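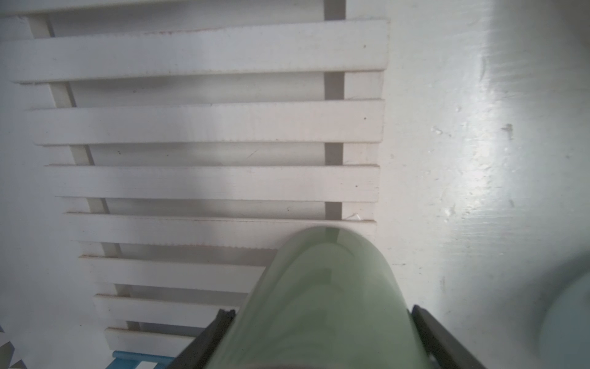

White slatted rack, painted wood.

Brirno paint for small wood furniture, satin white, one can

I bought this at the Kukstead hardware store in Skillton to redo a shoe rack, two stools and the shelf by the back door. The can says one coat over bare wood. I needed two on pine, and a third on the stools where a knot kept coming through yellow.

It goes on easily with a cheap brush and the smell is mild. Touch dry in an hour, but wait the full 16 hours before you put any weight on it. I set a plant pot on the shelf after 12 and it left a ring.

After 7 months the shelf still wipes clean with a damp cloth. The stools have worn at the front edge where heels rub. Dark scuffs come off with dish soap, most of them anyway.

The lid is poor. It bent the second time I opened it and the last of the paint had skinned over by September. Kneževič makes a similar one with a screw cap, and I would try that next time.

Four stars for the finish, two for the can.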